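Rooms and How We Use Them
Week 3 handout: corners, gaps and the way through
Evening course in home planning, Rikley Centre
Tutor: Nadhirah Tuhumury

Last week we drew our own front rooms from memory and then measured them, and wasn't that an eye-opener! Ilham had his sofa 40 cm shorter than it is, and most of us drew the window in the middle of a wall when it sits well to one side. Keep those drawings, please, as we shall be drawing over them tonight.

1. Corners

A corner is the stillest part of any room. People walk across the middle, along the walls and through the doors, but hardly anybody walks into a corner unless there is something there to fetch. I love them for exactly that reason -- you can put a chair in one and sit for an hour with two walls behind you and the whole room in front.
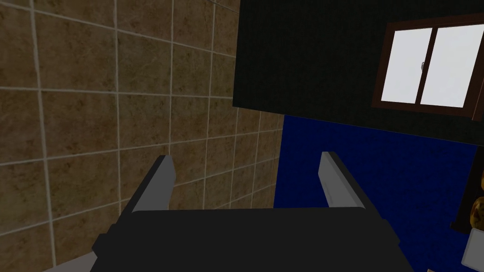 When you sketch a corner, begin with the floor and leave the furniture until later. Draw the two lines where floor meets wall, then the upright where the walls meet each other, and stop there for a minute. A wall and a bit of floor, seen between two grey fingers or past the edge of a cupboard, already give you a sense of depth. Now add one thing only, at its true size, and see how much of the corner it eats up. A bookcase 30 cm deep takes more than you would guess, and a round table leaves an odd little triangle behind it that collects dust and lost pencils.

Things to try in a corner: a tall lamp, a chair turned at a slant, shelves on one wall only. Things that often disappoint: two low cupboards meeting at right angles (the doors bang together) and anything you need to get behind every week.

2. Gaps and doorways

The old Pelupessy house, which we are using as our worked case this term, has 17 doorways on two floors. Seventeen! The oldest part is dated 1639 over the porch, and its openings are low and mean, while the newer wing has wide ones you could drive a pony through. Walk from one to the other and your shoulders drop. It is a lovely thing to feel, and I do hope you can all come on the visit.

A tight way in makes the room past it seem larger and brighter. Builders have used this for centuries. It works best when there is one strong colour waiting on the far side, low down, where the eye lands first.
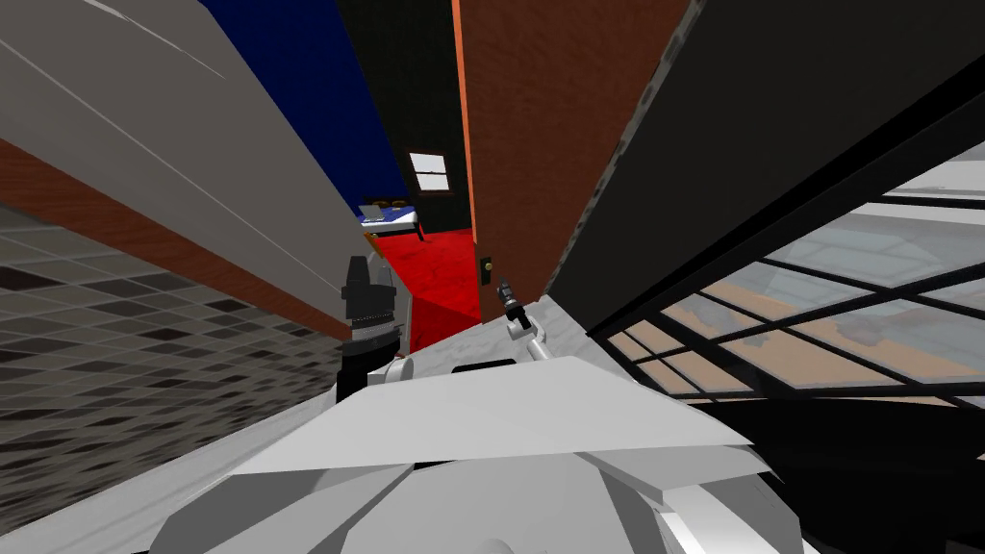

Fig. 2. Narrow gap between walls, opening onto a small bedroom with a red carpet.

Before you widen an opening at home, find out whether the wall holds anything up. Endang Pattinasarany will talk to us about this in week 5 and is happy to look at plans beforehand.

3. For next time

Choose one doorway at home. Measure the width and height, then stand 100 cm back from it and draw what you see through it. Do this once by daylight and once with the lamps on. Use a soft pencil and don't rub anything out.

Reading: the Livisar booklet, chapter 2. The part on stairs can wait.

Squared paper is in the blue folder by the sink. Ningsih has the spare tape measures, so ask her if yours has gone missing.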